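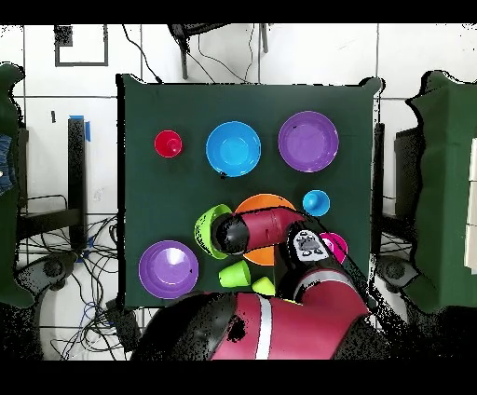
Rarnow Children's Learning Club: The Tidy Table Pages

Why Do Some Cups Fit Inside Other Cups?

Have you ever helped put the dishes away and found that one cup slid right into another, as if it had been waiting there all day to be asked? It feels good, doesn't it? Today we're going to think about how that works, using plastic cups and bowls in the brightest colors we could find (and if you have some at home, please go and get them, because this is much more fun with cups in your hands).

Let's start with dishes spread out on a green cloth. There are bowls in blue and purple, an orange one that is almost as flat as a plate, and little cups in red and lime green. One green cup is lying on its side. When dishes are spread out like this, every one of them needs its own patch of table. A small cup doesn't need very much, but a bowl needs quite a lot, and before long there's no room left for your elbows or your sandwich.

Now think about what's inside an empty cup. You might say "nothing," and that's a pretty good answer, but a scientist would say "air." All that air takes up space, and it's very polite air, too. Push a smaller cup in and the air just moves out of the way and lets the new cup have its spot. When one thing sits inside another like that, we say the things are nested. Yes, like birds in a nest!

For nesting to work, the cup on the outside needs an opening wide enough for the next cup to go through. That's why we usually begin with the biggest one and work down to the smallest. If you begin with the smallest, you'll soon have a big cup wobbling on top of a little one, and you know how that ends. (Clatter, clatter, and somebody crawling under the table.)

Looking down from above is a lovely way to check your work. The round edge of a cup is called its rim, and when cups are nested you can see one rim inside another, a bit like the rings you get when you drop a pebble in a pond. An orange cup on the outside, then lime green, then a bright pink one in the middle makes three colored rings, and all three cups together need only as much table as the orange one.

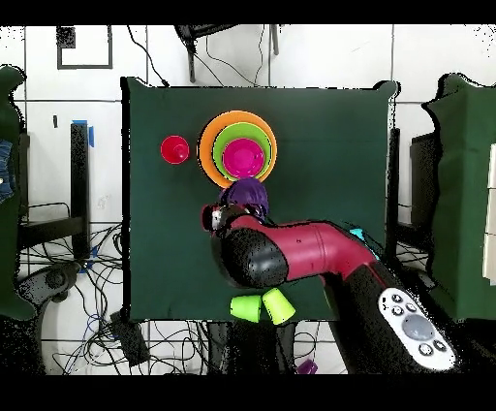 Try It at Home

Ask a grown-up for 4 plastic cups or bowls of different sizes. Lay a cloth on the table and spread them out. Which do you think is the widest? Make your guess first, and then set that one down with its opening facing up. Put the next widest inside it, and keep going until you run out.

Did one get stuck, or stick out at the top? Take it out and try it in a different place in the line. You can't hurt anything by trying, and mixing up the order on purpose is a fine experiment too.

Written by Wanpen Onsri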